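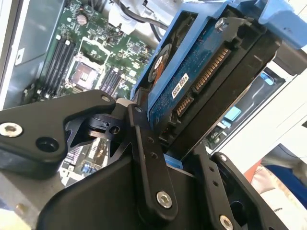 Do I need to take the hard drive out before I give away an old desktop?

It depends on where the computer is going. If it goes to someone who will use it, wipe the drive and leave it in. If it goes for scrap, or if the drive has failed and can't be wiped, take it out and keep it or have it shredded.

Getting an Old Desktop Ready to Give Away or Recycle

By Rhiannon Pugh
Last updated 30/04/2022

These steps are for ordinary office and home desktops. They were first written for people bringing machines to the Skelorcombe collection, but most of it applies anywhere. Laptops are different in enough ways that they have their own page.

Set aside an afternoon. The hands-on part is short, but copying files and wiping a drive can run for hours with nothing for you to do.

What you need

A Phillips screwdriver, a second drive or memory stick big enough for your files, a blank memory stick for the wiping program, a soft brush, and a few small envelopes for screws. A keyboard, mouse and monitor that work with the old machine. If it hasn't been turned on for years, check that you still have a cable that fits the monitor. This is the most common thing people get stuck on.

Step 1. Copy what you want to keep

Start with the obvious folders: Documents, Pictures, Downloads, Desktop. Then look in the places people forget. Bookmarks, saved email, address books, tax software and accounting programs often keep their files somewhere else. Open each program you used and see where it saves.

If more than one person had a login on the machine, check every account. Gobnait Ó Dubhghaill handed in a family computer last October and found out a week later that her son's college work had been under his own login. We still had the machine on the shelf, so she got it back.

When the copy is done, open a few files from the copy on a different computer. Look at a photo, a letter and a spreadsheet. Don't go on until they open.

Step 2. Sign out of everything

Some programs only let you use them on a set number of machines. Sign out or deactivate them now, while the computer still runs. Do the same with music and photo services, cloud storage and the web browser. If you turned on disk encryption, write down the recovery key and keep it until you are sure you have all your files.

Step 3. Shut down and open the case

Shut down from the menu, switch off at the back if there is a switch, and pull the power cord. Press the power button once with the cord out. Unplug everything else.

Lay the case on its side on a firm table. Most side panels are held by a latch or by screws at the back. Slide the panel toward the rear and lift. Before you touch anything inside, put your hand on bare metal on the case, and do it again whenever you have walked away and come back.

Brush dust from the vents and fans. Look for anything that was added later, such as a graphics card or extra memory you want to keep for another machine. Put small parts in a shallow tray as they come out so they don't end up under the table.

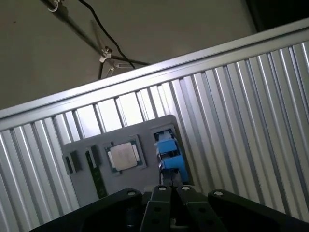 Screws go in envelopes, one envelope for each part, with the name of the part written on the front. Case screws and drive screws can look alike and have different threads. A screw that goes in stiffly is probably the wrong one, so back it out and try another.

Take a photo of the cables before you unplug any of them. Knut Petersen, who checks our incoming machines, asks that you leave the processor and its cooler alone unless you have a use for them. A complete computer is far easier to pass on than one with parts missing.
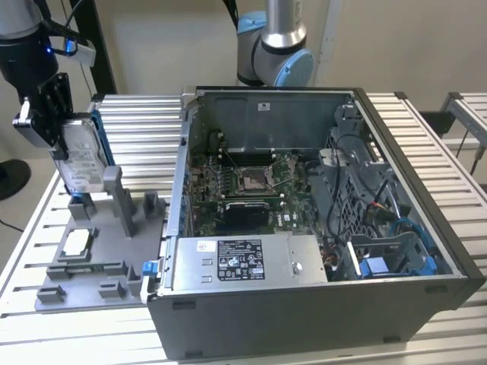
Step 4. Wipe the drive

Deleting files and emptying the recycle bin does not erase them. You need either the full reset built into the operating system, with the option to clean the drive, or a separate wiping program started from a memory stick.

For a spinning hard drive, one full pass is enough for household use. A solid-state drive should be erased with the secure erase command, found in the maker's own software or sometimes in the setup menu. Read the name and size of the drive on screen before you confirm. Unplug your backup drive first.

Step 5. Remove the drive, if you are going to

Pull the power cord again. Unplug the data cable and the power cable from the drive by the connectors, not by the wires. Some drives are screwed into a cage. Others sit in a plastic carrier with tabs at the ends; squeeze the tabs and slide the carrier out. Leave the carrier with the computer if you can, as replacements are a nuisance to find.

Label the drive with the date and whether it has been wiped.

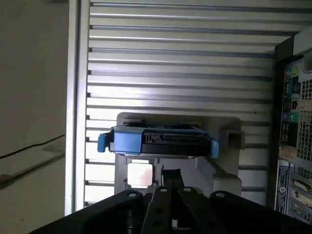

Step 6. Close up and hand over

Put the panel back on and tape the power cord to the top of the case. Add a note saying whether the machine starts, whether the drive is in it, and whether it was wiped. Monitors are taken separately. Drives for shredding go to the front desk at Skelorcombe. Ask for Teresa Ó Néill if you need a receipt.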